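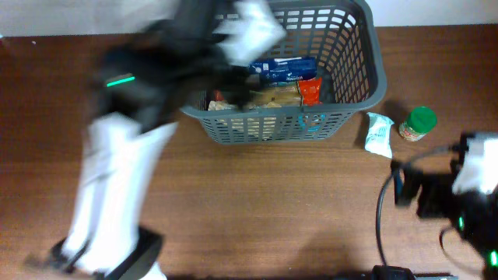

Korketti on the grocery table, left gripper over the basket and moving fast.

Korketti gets a new grasp planner (and I get my Saturday back)

Okay, this one has been a long time coming! If you've been reading since the spring you'll remember me grumbling about the two-arm packing code in Korketti, and how every change to the left arm's timing would break something on the right. The new branch is merged. It went in on Saturday a little before lunch, and then I closed the laptop and went outside like a normal person.

The big change is that the two arms no longer have separate planners that shout at each other over a message queue. We had it that way for ages because it was easy to test one arm at a time, and it was fine as long as the arms stayed on their own sides of the table. Put a basket in the middle and it's a mess. Each planner would reserve the space above the basket, see the other reservation, back off, and try again. Our worst log has 13 of those back-offs in a row before one arm gave up (I laughed, Tạ did not).

Now there's one planner with one clock. It takes both arms' next goals, gives the basket space to whoever can clear it sooner, and lets the other arm keep moving up to a hold point. The hold point is a setting, so if your table is smaller than ours please change it before you run anything. It's called basket_hold_margin and it lives in the same config file as the joint limits.

Clear bags are still awful

I was hoping to write that the depth problem is solved. It isn't, but it's better. Rice in a clear bag is my least favorite thing in the whole grocery set: the plastic throws glare, the depth comes back full of holes, and the segmenter likes to decide that the clear part and the printed part are two different objects. From the wrist camera you can get a view that's mostly grains, with very little bag outline to hang on to on the left side. 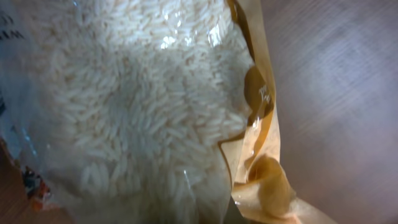
What we changed in the segmenter

Lærke Steinarsdóttir went through 3,457 wrist frames from the Wernlow table and marked every one where a single package had been split in two. Heroic! Out of that came a merge step that runs after the segmenter and asks a pretty simple question: do these two regions share a long edge, and does the depth agree along it where we have any? If yes, glue them together. If there's no depth at all we wait for a second view from a different angle before picking a grasp. That wait costs time, and I know some of you are going to hate it. You can turn it off with merge_wait: false.

Small round things needed their own fix. The old grasp scorer loved the widest pair of contact points, which is great for boxes and silly for a tin. We now fit a circle first when the top-down outline looks round enough, and line the fingers up through its center.

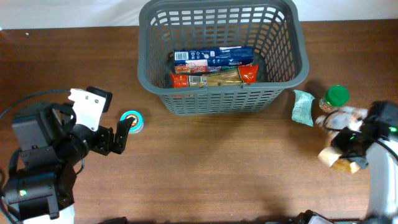 Open jaws pointed at the little tin with the teal-blue lid. The green-lidded jar is over on the other side.

The other half of the story is knowing what's already in the basket. The sides are all slots, so from a low angle the contents come through as little squares of color with gray bars across them, and our first detector counted every square as its own item. Fun graph, that one. Tạ's fix was to stop detecting through the walls entirely. We keep a list of what has been placed, check it against the head camera looking down into the basket, and use the wrist view only to find the rim.
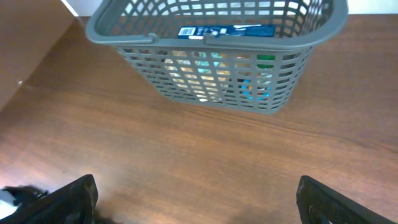 Wrist view of the basket, with the blue box at the back and the rest showing through the slots.

Skorkport has been updated to match, so you can scrub through a run and see both arms' goals, the hold point and the merged regions on one timeline. It now opens logs of up to 2,000 steps without choking. It used to get sulky at about 1,000. Old logs load too, but the merge layer will be blank for them.

Still on my list: the planner doesn't account for cables, the rim finder gets confused if the basket is turned more than a little, and the docs for the new config are, um, one paragraph. If you pull the branch and something looks off, send me the Skorkport file along with your config, please. Screenshots are nice but I can't replay them.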